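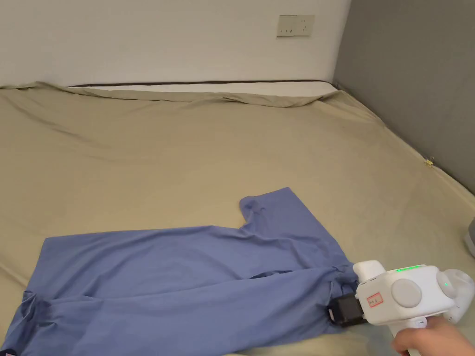

3.2 The bed as a folding surface

In the interviews of the first study, most participants said that they fold their laundry "on the table". The home visits gave a different result. In the households we visited, the bed was the most used surface for folding, and the table was often already taken by other things. For this reason we treat the bed as a surface of its own kind, and we describe it with three properties: how much free area it gives, how soft it is, and whether its cover stays in place. Figure 3 shows one bed at the moment when a blue garment, apparently a shirt, lies on it in a rough and partly flattened shape. The free area is large, and the fitted sheet is smooth in the middle. At the far end, however, the sheet is rumpled and a strip of the white mattress is uncovered. We met this combination often, a good working area in the center and a cover that is not in order at its borders, and it has consequences for the coding that we explain in Section 3.4.

Figure 3. A garment spread on a bed with a fitted sheet, before coding. The sleeve points toward the far end of the bed.

The free area of a bed is not the same as its size. A person who stands at one side reaches comfortably only a part of the mattress. When the bed is placed in a corner of the room, as in Figure 3, where it meets a white wall and a darker gray one, the person cannot walk around it, and the part near the walls is used only for putting finished pieces, or it is not used. We call the part that is in reach the near zone and the rest the far zone. The border between them was set separately for each household, because it depends on the height of the person and of the bed. In the Plimgate apartments the beds were low, and several participants kneeled on the floor or on the mattress itself. When they kneeled on the mattress, the near zone moved together with them, and the two coders had to agree on a new border.

The softness of the surface matters more than we expected. On a hard table, a garment can be made flat by moving the hand over it with little pressure. On a mattress the hand sinks, and the fabric under it is pulled toward the hand. The participants answered this in different ways. Some of them smoothed with the whole forearm. Others lifted the garment by the shoulders, shook it one time and let it fall again, and accepted the result if it was nearly flat. A third group did the first fold in the air, against the chest, and used the bed only for the last fold. In the Flekier coding scheme, which was made for tables, the third group would be counted as "not using a surface". We think this is not correct, and we added a code for partial use.

3.3 Material and procedure

The material of the second study consists of 1,174 folding events. An event begins when a garment touches the surface or is held open in front of the body, and it ends when the garment is released as a finished piece or is put aside unfinished. Garments that were only moved from one pile to another are not events. We included shirts, trousers, towels and children's clothing. Socks and underwear were excluded, because many participants did not fold them and only put them into a drawer, and those who folded them did so in a manner that has little in common with the other pieces.

Participants were asked to do the laundry as they usually do. We did not ask them to make the bed before, and we did not ask them to leave it unmade. In the first pilot the instruction was longer, and it contained the words "please prepare the place". After this instruction nearly all participants pulled the sheet tight and removed everything from the bed, also those who said later that they never do this. The words were taken out in June, and the events recorded with them are not part of the material.

The coding was done with the Multska sheet in its short form. It has 12 fields, and five of them concern the surface. Two coders worked independently on all events from the first ten households and discussed the differences after each household. For the rest, one coder did the work and the other checked every fifth event. The most frequent difference was about the question of when a garment is "spread". A piece such as the one in Figure 3, with folds and overlapping layers in its main body and a long fold across the lower half, was coded as "spread" by one coder and as "dropped" by the other. We solved this by looking at the sleeves. If at least one sleeve lies away from the body of the garment, the piece is coded as "partly spread". If both sleeves are under the body or cannot be seen, it is "dropped". The rule is simple and it does not catch every case, but with it the coders needed much less discussion.

3.4 State of the cover

The field "cover" has four values: in order, wrinkled, displaced, and removed. A cover is wrinkled when it shows creases but still lies over the whole mattress. It is displaced when a part of the mattress that should be covered is open to view. The bed in Figure 3 is therefore displaced, although a reader may have the impression of a rather tidy bed, and although the uncovered strip is far from the garment. We kept the strict definition for two reasons. First, the looser ones that we tried depended on the taste of the coder. Second, a fitted sheet that has left its place at one end is under less tension, and it follows the garment more easily when the garment is pulled.

This second point can be seen in the durations. On displaced covers, participants stopped more often to smooth the sheet together with the garment, and we coded such stops as "double smoothing". It was typical for large pieces, mostly towels and long trousers, and rare for children's clothing. When asked after the session, few participants remembered that they had done it. One of them said that the sheet "always comes with the shirt", and that she corrects it every time without thinking. Another one folds on a blanket over the sheet, exactly to avoid this problem, but he described the blanket as a habit from his mother's house and gave no other reason at first.

Small objects on the bed were recorded only if they lay in the near zone or were touched during the event. The objects in question were hair clips, receipts from pockets, chargers and similar. Their effect on the folding was small. Participants folded beside them, and in a few events directly over them, and then had to open the piece again.

The share of sessions with a bed as the main surface was about 70 percent. This value should be read with care. Ghasemi is a district of small apartments, and many kitchens there have only a narrow table or a counter. In larger homes the share is probably lower. We also did not visit any household with a separate laundry room, and we can say nothing about folding on top of a washing machine or on an ironing board, which two participants named as their usual place in earlier homes. The comparison between beds and sofas, which were the second most used surface, follows in Section 4.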